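用遥控示教教双臂机器人整理购物袋
课程项目报告(五月修订稿)

前言

这个项目是从一句抱怨开始的。上学期听演示课,机器人把方块从左边放到右边,放了一遍又一遍,我们组有人小声说:能不能让它干点家里真有的活?下课以后我们就真的去找指导老师 Boris Atanasov 谈了,他问我们最想让机器人做哪件家务,大家七嘴八舌,最后定下来的是买菜回家以后的第一步:把购物袋里的东西一样一样拿出来,放到桌上。

听上去简单得有点不好意思写成报告。可是做完一个学期,我们四个人谁都不觉得它简单了,而且谁都还想接着做。购物袋是软的,袋口会塌,洋葱套着塑料袋会滑,手伸进去以后摄像头基本看不见手指。人做这件事靠的是手感和习惯,这些东西很难写成规则,却可以用示范的办法交给机器人。我们这份报告主要写的就是示范:怎么示范,示范了多少,什么样的示范有用,什么样的示范反而把模型带坏了。

任务怎么定的

正式的任务叫"取袋"。开始时桌上有一只立着的购物袋和一个碗,袋里放一件或两件食材;机器人用右臂把食材取出来,放到垫子中间的空地方,左臂待命。取完以后右臂回到袋口上方停住,这一条示范就算结束。

我们给自己留了一个附加任务,叫"还袋":把垫子上的东西放回袋里。加它最初是图方便,取出来的东西总得放回去才能录下一条,与其用手放,不如让遥控的人顺手也录成数据。后来发现两个方向的数据放在一起训练,模型对袋口位置的判断稳了很多,这是整个学期里最让我们高兴的意外之一。

食材用过洋葱、土豆、蒜头、柠檬和一小包面条。碗里的红辣椒从头到尾都不用动,它是干扰物。Boris 的意思是,桌上如果只有目标,模型学会的可能只是"去抓颜色最显眼的那一团";放一碗红得发亮的辣椒在旁边,它要是还肯老老实实去掏袋子,才说明学到了点东西。第一次训练出来的模型果然直奔辣椒碗去了,我们全组笑了好一阵,然后回去重新录。

桌面布置

桌子是实验室里普通的浅色木桌面,上面铺一大块深灰色桌垫。垫子的作用比我们想的大:它让夹爪碰到桌面时不那么硬,颜色又暗又均匀,浅色的东西放上去很好认。碗放垫子左边,购物袋放右边,两者之间留出放食材的区域。台灯在左后角,桌子后方还有一块白色反光板。纸巾盒也留在桌上,原因是搬走它以后模型的表现变差了,说明前面录的数据已经把它当成了参照。这种事情要是重来一次,我们会在录数据前先把桌上的东西固定成一张清单,或者干脆每天随机换位置。

购物袋我们选的是红白两色的,图案很大。有同学担心图案太花,会干扰识别,试下来问题不在图案,在提手。提手垂在袋子外侧的时候一切正常,翻到袋口上面时,夹爪下去就容易勾住,往上一提整个袋子跟着走。我们的规定是每条示范开始前检查提手,两种状态都要录,但要分开编号。

洋葱是带着透明塑料袋放的,袋尾拧成一条。超市里买回来就是这样,拆了反而不真实。
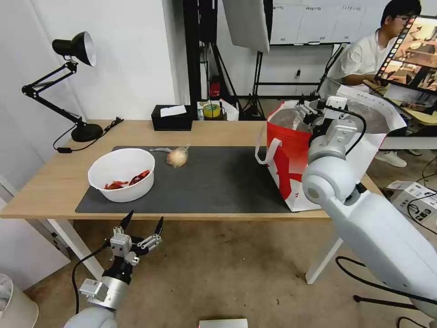 遥控系统

机械臂是实验室现有的双臂平台,我们没有改动硬件,只重新整理了腕部的线。遥控用的是主从方式:操作的人手里握一对小号的主臂,关节怎么动,桌前的从臂就怎么动,食指扣扳机控制夹爪开合。主臂是往届同学做的,代号 Ramalho,打印件,关节有一点松,用久了居然有感情。我们给它换过一次扳机弹簧,换完以后夹爪的力道好控制多了。

录制软件叫 Vultora,是实验室自己维护的一套脚本。它负责把图像、关节角度和夹爪开合按时间对齐存下来,每条示范结束后操作的人踩一下脚踏板,选"保留"或"丢弃"。我们加了一个小功能:丢弃的时候必须选一个原因,比如"提手勾住""掉落""操作犹豫""碰到碗"。多一步操作,录的时候大家都嫌烦,到写报告时才知道这一栏有多值钱,后面关于失败的那一节几乎全靠它。

回放用的界面叫 Plendis,可以在平板或者电脑上一帧一帧地看。我们最常用的功能是把同一个动作的几条示范叠在一起看轨迹,谁的手稳,谁喜欢绕远路,一眼就看出来了。(我属于绕远路的那种。)

除了主从遥控,我们也试过直接用手拖着机械臂示教。它的好处是力感非常直接,手指一碰到袋底就知道。可是人的手臂会出现在画面里,挡住袋子,模型学到的画面和它自己运行时看到的画面对不上。我们录了 40 条手拖的示范,训练时怎么搭配都没有帮上忙,最后只留作对比,主数据集里没有用。另外拖动的时候夹爪总是微微颤,大概是我们力气没用对,这一点还可以再试。

操作员怎么练习

一开始我们以为遥控就是上手就会的事,毕竟大家都打游戏。第一个下午的数据现在看简直不忍心打开:夹爪在袋口上面转来转去,找不到下手的角度,好不容易伸进去,又夹着袋壁一起提了出来。问题出在两个地方。第一是深度,从机器人的视角看袋子,很难判断夹爪已经下到多深。第二是主臂和从臂大小不一样,手上移动一小段,桌上移动一大段,越着急越过头。

后来我们定了一套练习顺序,新来的同学都按这个来,效果很好。

先空手练,不放食材,只练把夹爪竖直送进袋口再竖直拿出来,袋子不能动。
然后放一个土豆,练抓和放。土豆不滑,也不会滚得太远,适合新手。
再换洋葱,连塑料袋一起抓。规则是一定要夹住洋葱本身,不能夹塑料袋的尾巴。夹尾巴当然也能提起来,看着还很漂亮,但是洋葱在下面晃,放的时候会转圈,每次落点都不一样。
最后练袋口塌下来的情况,先用夹爪碰一碰袋沿,把袋口拨开,再往下伸。

练完这四步,再开始录正式数据。我们还约定,每个人连续录的时间不能太长,手酸了就换人。手酸的时候录的示范有一个很明显的特征,放下食材的动作会越来越高,几乎是扔下去的,模型学这个学得特别快。

录制过程

正式录制一般安排在下午三点以后,实验室那时比较空。一个人操作,一个人摆桌子,一个人看回放,剩下一个人休息或者写记录。轮着来,气氛很好。录到后半段,摆桌子的人和操作的人已经不用说话,脚踏板一响,手就伸过去把土豆换成柠檬。

每条示范开始前,袋子的位置要挪一点,朝向也转一点,碗也稍微动一动。前期我们偷懒,一口气录了很多条位置一模一样的,结果模型在那个位置上表现得非常好,挪开一掌宽就抓空。Boris 看了回放只说了一句:"你们教会它背书了。"这句话后来被写在记录本第一页。从那以后,我们每次都认真挪位置,挪得自己都烦。

左臂在整个取袋任务里不参与抓取,可是我们也录了它的关节数据。最初左臂停的位置太高,会挡住碗,后来统一放低到桌子前沿外侧,夹爪张开朝上,整条示范里保持不动。这样处理以后,模型运行时左臂安静了很多。之前它会莫名其妙地抬一下,像要举手发言。

最难录的是处理袋沿的动作。袋口立不住的时候,操作的人要把一根手指放到袋沿里侧,一根放到外侧,轻轻夹住,往自己的方向带一点,让口子张开。力气大了,整只袋子会倒;力气小了,松手以后又合上。我们四个人里只有小范做得好,她的办法是夹住以后先停一拍,再慢慢带。我们把她录的几十条反复看,学她的节奏,后来大家都会了。人教人,再教机器人,这个过程本身就很有意思。

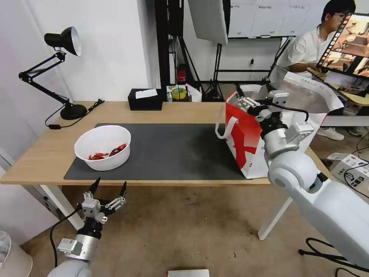 停的那一拍后来成了我们讨论最多的问题。按照常规做法,示范里长时间不动的片段要剪掉,不然模型会学会"发呆"。我们最初也全剪了,结果模型夹住袋沿后马上就拽,袋子倒得很频繁。把这一拍恢复回来,只剪掉开头和结尾的静止部分,倒袋的情况明显变少。所以我们的结论是,静止不能一概而论,操作的人为了等袋子稳下来而停住,这是动作的一部分;操作的人在想下一步该干什么,那才是该剪的。怎么区分?目前只能靠人看回放。我们试过用夹爪的开合状态来自动判断,夹着东西时的停顿保留,空着手时的停顿剪掉,大部分情况下是对的。

数据整理

去掉丢弃的和标错的以后,主数据集一共是 1,714 条示范,包括取袋和还袋两个方向。看到这个数字的那天晚上我们去吃了火锅,点了很多洋葱。

整理时做了三件事。一是统一起点,有些示范开始得太早,右臂还没到准备位置,要往后切。二是检查对齐,Vultora 有一次更新以后图像比关节数据慢了一点,那一批全部重新对过。三是重新听一遍丢弃理由,把标成"操作犹豫"的拿出来再看,有一部分其实是很好的纠错示范:抓空了,退一步,重新下手,成功。我们把这些放回了数据集。放回去之前模型一旦抓空就不知道怎么办,会举着空夹爪去放下一个不存在的土豆,非常认真地放。放回去之后,它会回头再抓一次。第一次看到它自己回头的时候,我们在实验室里喊出了声,隔壁组都跑过来看。

训练与测试

训练用的是课程提供的模仿学习代码,网络结构没有改,只调了输入图像的裁剪和动作片段的长度。我们最想回答的问题是,到底要示范多少次才够。于是从主数据集里分别抽出 100 条和 300 条,各训练一个模型,再加上用全部数据训练的一个,三个模型放在同样的桌面布置下测试,每个模型跑 40 次。测试时袋子的位置由没有参与录制的同学来摆,避免我们自己下意识地摆到好抓的地方。

100 条的模型知道方向,会往袋子那边去,夹爪也会张开,但是下去的深度基本靠运气。袋口正对着它时偶尔能成,袋口一歪就撞在袋沿上。

300 条的模型已经像那么回事了。土豆和蒜头多数能取出来,洋葱差一点,常常夹到塑料袋。它最大的毛病是放的时候不果断,到了垫子上方会来回挪。

全部数据的模型是我们真正喜欢的一个。它下手干脆,抓空会回头,袋口塌了会先去碰袋沿,而且没有再去碰辣椒碗。洋葱仍然是最难的一样,面条那一包反而出乎意料地容易,大概是形状长,怎么夹都能夹到。柠檬掉过几次,掉下去会滚,滚到碗后面它就找不到了。

这里要说明一点,我们只在自己的桌子上测过。换一张桌子、换一只袋子会怎样,没有做完。用一只纯色的袋子试了几下,情况不理想,模型对红色图案大概还是有依赖,这和我们前面说"问题不在图案"并不矛盾:遥控的时候图案不影响人,训练的时候图案会影响模型。

失败记录

按丢弃原因和测试记录合起来看,最常见的是提手勾住。夹爪上升时提手挂在指根,袋子被带起来,然后整个倒掉。解决办法是在示范里加入一个小小的外移动作,从袋口出来时稍稍偏向没有提手的那一侧。补录以后好了不少。

第二常见的是连袋壁一起夹。人遥控时其实能从袋子外面的形变看出来,袋壁会往里凹一下。模型有没有学会看这个凹陷,我们不敢说。

还有一种失败和机器人没有关系:光线。傍晚不开台灯的时候录的那一批,袋子里面一片黑,操作的人是凭记忆抓的。用这批数据训练,模型也学会了凭记忆。后来规定台灯一直开着,而且灯头朝向不准动,谁动谁请喝奶茶。我请过两次。

和另一组的比较

Comier 小组同期做的是叠毛巾,用的是同一套主臂。他们和我们交换过两次操作员,很有收获。叠毛巾的人手上动作大而慢,到我们这里来抓洋葱特别稳;我们的人过去叠毛巾,总是下意识地往下探,把毛巾戳皱了。这让我们意识到操作习惯会很顽固地留在数据里。如果有下一届同学接着做,建议混合几个不同习惯的操作员,不要只让一个最熟练的人录完全部。我们做过一次小比较,只用小范一个人的数据训练,模型动作很漂亮,可是袋子位置一偏就没有办法;混合数据训练出来的动作丑一些,能应付的情况多。

体会

我原来以为机器人学习主要是写代码,这学期大部分时间却在研究自己的手。把洋葱从袋子里拿出来,手腕先转还是先降,手指什么时候合,为什么到底了会停一下,这些事情做了二十年都没有注意过,一握上主臂全都冒出来了。有一天在家帮妈妈收拾菜,我掏袋子掏到一半停下来看自己的手,被问是不是手疼。

小范的体会是耐心,她说录到后面能从脚踏板的声音听出这一条好不好。阿哲负责数据整理,他希望在报告里写上:命名规则请在第一天定好。老郭说他现在看见红色购物袋会紧张。

接下来想做的

让左臂参与进来。左臂扶住袋沿,右臂去掏,人就是这么做的,我们这学期只敢让一只手动。遥控两只手同时操作难很多,主臂关节松的问题会更明显,Ramalho 可能要先大修一次。

多换几种袋子,布袋、纯色纸袋,还有那种一碰就响的薄塑料袋。

给 Plendis 加一个标注停顿的按钮,操作的人录完立刻自己标"等袋子"还是"在想",比事后别人猜要准。

把辣椒也变成任务。从碗里夹出一只辣椒放到垫子上,它又轻又滑,我们私下遥控试过,掉得到处都是,特别好玩。数据还没正式录,夹爪指尖可能要先贴一层软的东西。

附:录制前检查单(贴在桌边的那一份)

台灯打开,灯头不动。
袋子挪位置,转一点角度。
提手在哪一侧,写进编号。
左臂放低,夹爪张开。
碗里的辣椒不要偷吃,也不要补新的。
主臂归零以后再松手。
脚踏板踩到底,听到提示音再摆下一条。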